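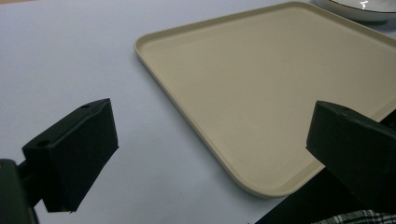 Figure 3. A square beige tray with rounded corners and a low rim on a pale table, with no dish in it. Part of a round white dish with a dark band at its rim is at the upper right.

3.2 The tray as a border for the place setting

In the first part of the study we asked how people arrange dishes when the table gives them no lines to follow. In this section we look at what changes when a tray is put on the table first. The trays were of the kind shown in Figure 3: flat, shallow and without any pattern on the floor. We selected a plain tray on purpose, because in the earlier work of our group (Morikawa and Pons) a printed tray led the participants to put the cups on the printed circles, and it became difficult to say what was their own habit.

Each of the 20 participants set a breakfast for one person at a table in the Grundville teaching kitchen. The tray was put down at an angle to the table and the participant was free to turn it. The dishes stood outside the tray at the start. No time limit was given, and we did not say that all dishes must go inside the rim. The sessions were held in June, in the morning, when the kitchen had no classes.

From these sessions and the repeated ones we obtained 786 placements. A placement was counted when the hand left the dish. If the participant came back and moved the same dish again, it was counted as a new placement. This rule was discussed for a long time between the two coders, Fahy and Andreadis, and it makes the total higher than in studies where only the final position is used.

Of the 20 participants, 13 turned the tray to be straight with the table edge before they touched any dish. The others began with the plate and corrected the tray later, or left it as it was. Among those who straightened the tray first, the plate was mostly put near the middle and the small dishes followed the rim. The corners were used less than we expected. A round dish does not fill a rounded corner well, and several participants said in the interview that a cup in the corner looked "forgotten".

The low rim has also an effect that we did not plan to study. Two participants placed the bread plate half on the rim, noticed that it was tilted, and then moved it fully out of the tray. It stayed outside until the end. We coded these cases as outside placements, although it can be argued that the first intention was different. With the higher rim of the Mamska tray, used in the second round, we found no such case.

The color of the tray may also play a role. White dishes are easy to see against beige but less so against a pale table, and this could be one reason why dishes were seldom left outside. We cannot separate this effect from the effect of the border with the present data, and we return to it in Section 5.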